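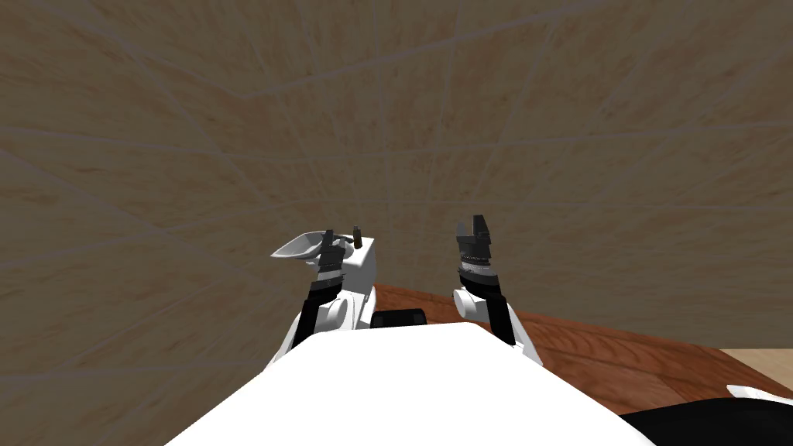 February
By staff writer

The Mukmont water district maintains 172 miles of main, most of it cast iron, and employs one full-time leak surveyor. She has held the job for nine years. Before that she worked for Cartwright, a contractor that surveys systems too small to keep their own equipment. She agreed to talk about the work on the condition that the interview stay on pipes and off the rate increase now before the district board.

Her shift starts at 1:30 a.m. in winter. Traffic is light at that hour and customer demand is at its lowest, so pressure in the system is high and background sound is low. "A leak makes the same noise at noon," she said. "You just can't pick it out from a dishwasher, a bus, and somebody's sprinkler controller."

The first pass is done by ear. She places a contact microphone on hydrants and valve stems and listens through headphones, moving from one fitting to the next along a planned route. On metal pipe the sound of escaping water carries well, and she can usually skip every other fitting on a quiet street. Plastic absorbs most of the higher frequencies. On plastic she stops at every fitting, then goes back for the service connections.

"People expect a hiss," she said. "Small leaks under good pressure hiss. A big break can be nearly silent at the hydrant, with the pressure at the hole dropped off and the water moving into a cavity it already dug. I have walked past a big one. It was in my second year, and I still have the route sheet."

When two fittings on the same run both sound suspicious, she sets up a correlator. A sensor goes on each fitting, and the unit compares the arrival time of the same noise at both. Given the pipe material, the diameter, and the distance between sensors, it calculates a position. She prefers to keep the sensors within 500 feet of each other on iron, and much closer on plastic.

The calculation depends on records, and the records in Mukmont are uneven. The district was assembled from three older systems, each with its own mapping habits. One drew valves to scale. Another gave measurements from house corners, and several of those houses are gone.

"If the map says 6-inch iron the whole way and there's a plastic repair in the middle, the sound speed is wrong for part of the run and the answer is wrong," she said. "You get a very confident number. It can be off by a car length, and the crew digs a dry hole."

She keeps a tally of dry holes and reports it with her monthly figures, which the district does not require. She said the practice came from Cartwright, where the excavation was billed to the surveyor if the location missed by more than the width of the trench.

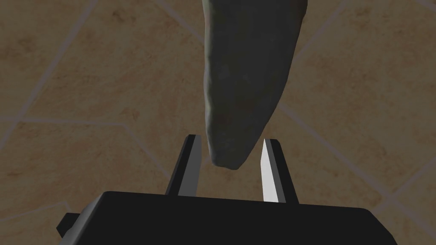 Confirmation is the slower half of the job. After the correlator gives a position, she walks the line with a ground microphone, taking a reading at each step and writing down the level. Pavement type matters. Concrete slabs ring and spread the sound to the joints, while asphalt over compacted fill gives a fairly clean peak. Over grass she pushes a steel probe into the soil and listens at the top of it. If the peak and the correlator agree, she paints a mark. If they disagree, she moves one of the sensors to a different fitting and runs it again, and the street stays unmarked until she has two results that match.

The district is now testing fixed loggers made by Hureo. They attach to valves by magnet, record for a short period each night, and send in a noise level before morning. The neighboring Drotden system has used them for two winters in its downtown area.

She is in favor of them, with reservations. The loggers catch new leaks sooner, she said, and they remove the need to survey the busiest streets by hand. They also report pressure-reducing valves, transformers, and an ice machine behind a restaurant on the main commercial block. Each of these has to be visited once, identified, and entered as a known source. Battery replacement falls to her as well, and a number of the valve boxes flood in spring.

"Drotden told us to label the lid as well as the logger," she said. "That was the best advice we got. You pull three of them on a wet night and they all look alike."

Asked how much water the survey saves, she declined to give a volume. The published loss figure includes slow meters, hydrant flushing, fire use, and theft, and she said she does not trust any method of separating them at the scale of a single district. She would rather be judged on the time between detection and repair. At present that interval is set mostly by the crew schedule and by the wait for utility locates, neither of which she controls.

She also asked that customers stop parking over valve boxes. A covered box means a longer run between sensors, or a return trip on another night. The survey moves to the hill streets east of the reservoir next month. Residents there may see a truck with amber lights before dawn and will find blue paint on some of the pavement. The paint should be left alone until the crew has been through.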